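Malitz 24-port cable tester review
Posted 13 September 2006

The Malitz is a handheld tester for network cable, sold with a main unit, a remote plug and a soft case. I have used mine since April, mostly while rewiring a two-story office in Whitcombe. It cost $228 from Skirkwood, shipping included.

Testing is simple. Plug one end into the main unit, put the remote on the other, and press the only large button. The screen shows each of the pairs and marks opens, shorts and crossed wires. Length is given in feet, and on cable I had measured myself it was never more than 6 feet off.

The tone function is weaker. In a bundle the sound bleeds into the neighboring cables, and I went back to my old Drirnerthorpe probe for that part of the job. Battery life is fine. The case is not – the zipper failed in the second month.

Results can be saved, but you have to name each one with the arrow keys. I stopped after the first floor and wrote them on paper.

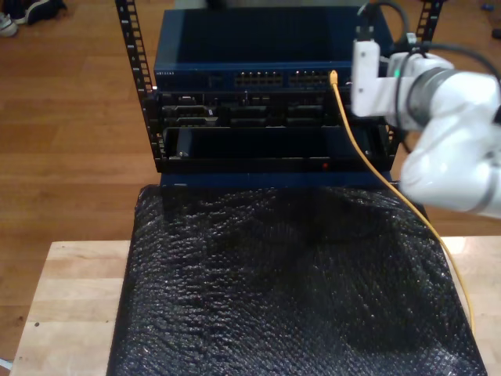 Switch in the rack, yellow patch cable plugged in on the right.

Patch cables are where I use it most now. A short one takes a few seconds to check, and I threw out several from the spares box that had a bad pair.

Good: clear screen, accurate length, quick to start.
Bad: tone, case, naming of saved results.

Rating: 4 out of 5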